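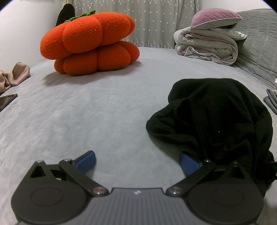 Gray bedding, Clanberg guest unit

Catmont Cleaning: move-out walk-through, Clanberg unit 8
Checked by Tove Norðdahl

[x] Smoke alarm: chirps when tested. Also chirps when left alone. Battery ordered.
[x] Stair rail: solid.
[ ] Bleach stored away from ammonia: same shelf, like old friends. Svend to separate.
[x] Wet floor signs: 2, both in the closet, where the floor is dry.
[ ] Window latches: kitchen one sticks. Do not lean on it.
[x] Oven: cool, unplugged, cleaner than mine.
[ ] Dryer vent: lint. Recheck before keys go back to Poul Ravn.

Last updated: February

Related
Carpet care after pets
Lauritsen office checklist
What we charge for ovens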